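Koleo Rules Pack for two-arm produce packing cells
Sold by Okidell. Page last updated 2019-12-05

Hello, and welcome to the page for the thing I get the most emails about! I'm Nanna Brøndum, I wrote most of the Koleo pack, and I've tried to set out what you get before you spend any money on it.

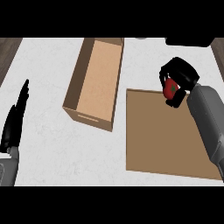 The pack is a set of working rules for people who run two arms over one table and want them to put soft fruit and veg into cardboard boxes without squashing anything or bumping into each other. You get the rule book itself, the check sheets, and a folder of simulated cells where you can try each rule before you let it anywhere near your real kit. It's written in everyday words. If you've ever tried to read a safety standard on a train you'll know why I care so much about that.

What it isn't is a replacement for your machinery standards or your own risk assessment. You still have to do those (sorry!). Koleo sits on top and covers the daily stuff the big documents leave to you, like who moves first and what an arm does when it has nothing to do.

A few of the rules, so you can see the style:

Rule 4, one arm over the box. Only one gripper is allowed above the open box at any time. The other one waits on its own side of the table, open and still, until the first has cleared the wall.

Rule 7, lift before you travel. Soft items go straight up first and across second. We argued over this one for ages, and Ívar Toft still thinks a slanted path is fine for tomatoes. He may be right, but I like being able to tell at a glance what an arm is up to.

Rule 11, loose card counts as an obstacle. Lids, liners and flat sheets go into the cell model just like the box does. People forget them constantly, and a sheet of card is very good at sliding into places you didn't plan for.

Rule 15, an empty gripper is a state, so log it. If the controller thinks it's holding something, it has to be able to say what, and since when.

Rule 19, sim first, then slow, then normal. Any changed path runs in simulation, then on the real cell at your reduced speed with a person at the stop button, and only then at working speed. No skipping the middle bit because it's nearly lunch!

In the download
Rule book, PDF, with an index that Sólveig Egilsson did properly by hand
Check sheets for start of shift, changeover and after a stop
Simulated cells for open boxes, flat card and single items
Change log going back to the first April release

Price and licence
A single-site licence is 323 euros and the multi-site one is 588 euros. Both include updates for 2 years. You can print as many check sheets as you like, and please do, they get grubby.

Will it work with my arms?
Most likely. The rules don't care about the make. The simulated cells expect arms with 6 joints and a two-finger gripper, so if yours are different you'll need to swap the models over yourself. Arnar Kjærgaard has written a decent guide to that and it's in the folder. If you run the Rilov controller, there's a ready-made settings file as well. Suction cups aren't covered yet. I'm working on it, slowly.

Can I change the rules?
Yes, and you should where they don't fit your cell. Write down what you changed and who agreed to it on the page at the back, and keep the old version somewhere your night shift can find it.

Questions go to the contact form at the bottom of the page, and they come to me or to Arnar. Please tell us which version of the rule book you have, it's printed inside the cover.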